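Amdale workshop thread, 18th November. Grab a tea, I've got a bit to say about the two-armed folding build and I do go on.

1/ For anyone new, I've been putting this together in our shared workshop since April, with the arms at one end of a table and far too many evenings behind it. The shop calls it Asel, after the name somebody chalked on the door, and it has stuck.

2/ The first job was getting the cloth to stay put. I'd been working on the bare tabletop and everything slid about, so now there's a patterned cover over it (the fan one, which I'm very fond of) and clamps round the edge. What a difference! I should have done it months ago.

3/ Today is T-shirts. Plain black, short sleeves, laid out sideways with the neck to the left. One sleeve is still tucked under, and that's the bit I want the arms to learn to deal with, as my own shirts never land flat either.

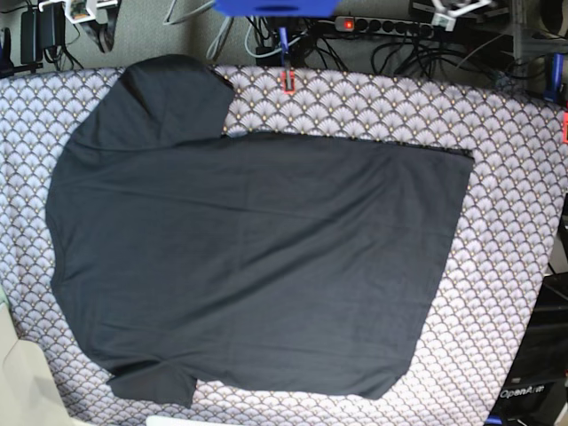
4/ Wiring, since several of you asked. Everything runs to one long power strip on the floor behind the table. Yes, the cables are a tangle. I bought 500 cable ties and have used hardly any of them, so that's the next rainy evening spoken for.

5/ Run 327 was the first I saved with the new finger settings, and I'm up to 391 now. Dark cloth is harder for me to judge on screen than the pale tea towels were, so I've turned the lamp up to 800 lumens and will see how the creases come out.

6/ Next up is the tucked sleeve, slowly, and then hems. If you've got a good way of labelling cables that doesn't peel off, please do tell me, I'm all ears!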